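Category: Grantee Updates | Early Learning

Sturstead Play Library: Report to the Plarken Fund for September

Dear friends at Plarken,

Thank you, as ever, for your patience with my long letters! It has been a full month at the play library, and I would rather tell you too much than leave out something you paid for.

The lending shelves

We now have 1,936 loose pieces on the books, up from 1,152 when your first payment came in. Most of the new ones are blocks and shape pieces from the Dridville school, which was clearing out two cupboards and very kindly thought of us (I drove over twice, and the second trip needed the back seat folded down). Everything has been washed and checked for chips. We threw out a few bits with splintered corners and kept the rest.

The Yazzie Street families have been our keenest borrowers so far. They asked for longer loans over the school break, so we have gone from two weeks to 4, and the sky has not fallen in. Late returns are a little better than in spring, if anything.

Sorting by bin

You asked how the new bins are working out, and I'm glad you did, as this is the part that has taken most of our afternoons. The old system was by toy type, and it made sense to grown-ups and to hardly any of the children. Now we tip a mixed set onto a table, let people pick through it, and put the pieces away in colored plastic bins. A set goes home with a picture card showing what belongs in it. Small things with a bit of weight to them, timers especially, go in first so they don't get dropped on top of the others.

We are still arguing (cheerfully) over whether the timers should be a set of their own. The little hourglass with the lavender-blue cap is in the red-orange bin for now, with blocks still out on the table beside it.
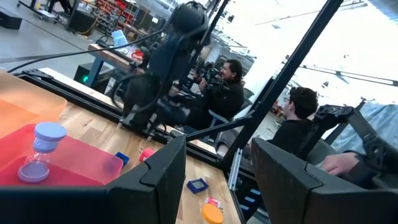 Money and what comes next

We spent $100 less than planned on bins, and with your blessing I'd like to put that toward lids, which we badly need for the car. The shelf labels are printed but not yet stuck on. I will send the borrowing figures with my next letter, once the Dridville sets have been out at least once.

With warm thanks,
Isabelle Boychuk
Sturstead Play Library

3 comments | 12 shares

Recent updates
Summer letter from the play library
Washing wooden toys: what we use
Borrowing hours at Yazzie Street
How to donate a puzzle with a missing piece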